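Mundcombe Home Painting List
Date: 2022-06-19
Subject: Re: Touching up dark flat paint without it showing

On the list, a member in Manalo wrote:

> We painted our back room in Brillau flat in a dark green last January and I've
> been chasing marks on it ever since. Every time I touch up a scuff the patch
> dries a bit shinier or a bit lighter than the wall and it looks worse than
> the scuff did. It's the same tin. I've stirred it. I've tried a brush and
> I've tried a mini roller.
>
> Two questions. Is there a way to do this that doesn't show, or do I have to
> do the whole wall each time? And the adjoining wall is the same paint but it
> looks much paler in the afternoon. Did the shop mix the second tin wrong? I
> didn't box the tins together because I didn't know that was a thing.
>
> The walls are plasterboard, about ten years old, previously a cream low
> sheen. I gave them a light sand and two coats, no undercoat.

Taking the second question first, as it's the easier one. Before you blame the shop, paint an offcut of board from each tin, let both dry overnight and hold them side by side on the same wall. If they match there, the tins match. Two walls meeting at a corner almost never read as the same colour, and with a grey-green the gap can be big enough that visitors will ask what the second colour was. One wall faces the window and the other doesn't.

If the boards don't match, you have your answer, and what's left of both tins should go into one bucket before you do anything else. The corner is a good place to change tins if you have to change somewhere, for the reason above. Halfway along a wall is the worst. 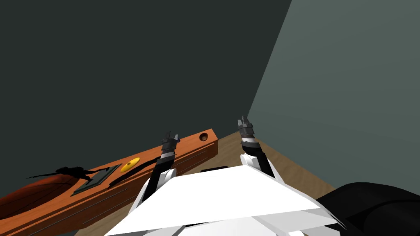
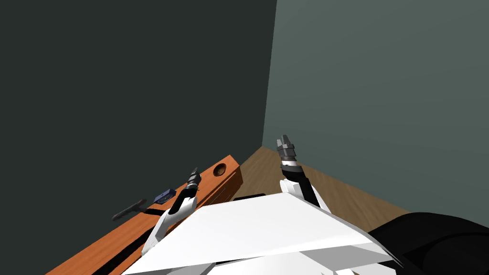
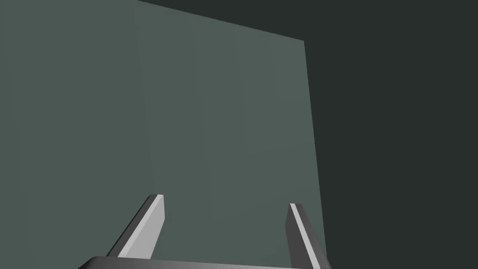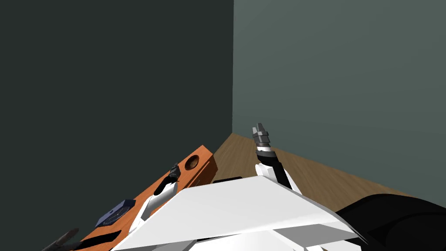
Mundcombe Home Painting List, Vol. 9, Issue 52

Now the touching up. There are a few separate causes and you may have more than one of them.

No undercoat is the first suspect. You went from a cream low sheen to a dark flat in two coats. The first coat soaks in unevenly where you sanded through and sits on top where you didn't, and the second coat isn't enough to even it out. A patch on top of that is effectively a third coat, so it covers better than the wall around it. That would account for the change in colour. It won't show much when you're standing square on to it, but you'll see it from the doorway.

The second is the applicator. If the wall was rolled, the touch-up has to be rolled, and with the same nap. Most mini rollers are foam or a very short pile and they leave a smoother surface than a full-size sleeve. Smoother means shinier, even with a flat. Buy a full-size sleeve the same as the one you used and cut a piece off it to fit the small frame. I do this with a bread knife. It's ugly but it works.

Third is how much paint you're putting on. Load the roller, then roll most of it off on a bit of cardboard before you go near the wall. You want it close to dry. Start in the middle of the mark and lift off as you move outwards, so there's no edge. If you can see a wet outline when you stand back, it's too heavy, and you may as well keep going to the corner.

Some people thin the touch-up paint with water, up to 10 per cent. I've had it help with ordinary whites. With darks I've found it goes chalky, and I've stopped doing it. Others here may have had better luck.

Before any of that, though, try cleaning the mark. A lot of what looks like damage on a dark flat is burnishing, where something has rubbed the surface and polished it. Paint won't fix that as well as you'd hope. Use a soft white cloth, barely damp, no product, and dab. Don't scrub, and don't use one of those melamine sponges, which are a very fine abrasive and will polish a patch the size of your hand. Ask me how many of those I have in my hallway.

For chair-back marks, move the chairs.

If you do end up doing the whole wall, my order would be this.

Wash it down with sugar soap and rinse it twice. Leave it a day.
Fill and sand, then spot prime the filler with two thin coats. Filler drinks paint and it will flash through a dark flat every time.
One full coat of a grey-tinted undercoat. Bato do one and the shop in Mundcombe will tint it. White undercoat under a dark green is making work for yourself.
Cut in and roll one wall at a time while the cut line is still wet. Don't cut in the whole room and come back to it after lunch.
Two top coats, 3 hours apart at the least, longer if it's cold. In June I leave it overnight.

Keep the last passes all in one direction, ceiling to skirting, and don't go back over anything that has started to go off. The faint vertical bands people complain about in flat darks are usually lap marks from doing exactly that.

Mask the floor properly if it's bare timber. Green in the grain is a sanding job. I use builder's paper taped to itself and then a separate strip of low-tack along the skirting, so that the tape on the boards is never the thing holding the paper down.

On cost, a 4 litre tin of Brillau was $40 more than the Bato equivalent when I last priced them. I've used both. The Brillau has the deeper colour and the Bato marks less. If the room gets any traffic, I'd have the Bato, and I'd go up one step from flat to matte as well. Matte wipes down. You lose a little of the velvety look and you'll stop noticing inside a week.

Last thing, decant some of whatever you use into a jar, fill it to the brim so there's no air, and write the tint formula on the lid along with the room and the wall. The label on the tin will be covered in drips by the time you need it.

If anyone has tried the Brillau matte over their own flat without sanding, I'd like to hear how it held. The data sheet is vague and I've a bedroom to do.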